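Search articles Go

Packaged snack goods

Packaged snack goods are foods and drinks sold in portions for one person, usually through kiosks, station counters and vending points. The category covers two main forms: rigid cartons, used for biscuits and shortbread, and plastic bottles, used for soft drinks.
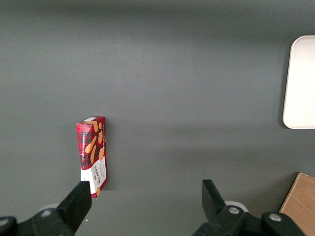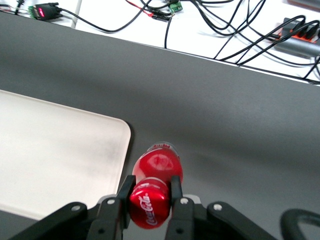

Cartons are folded from a flat blank and closed with end flaps – bottles are blown from a preform and capped after filling. The Storley trade list gives 158 entries, of which 46 are drinks. Shops in Hodville sort stock into 4 shelf groups by height. Cartons are kept away from damp, and bottles out of direct sun.

Last updated: August

This site uses cookies. Accept Manage settings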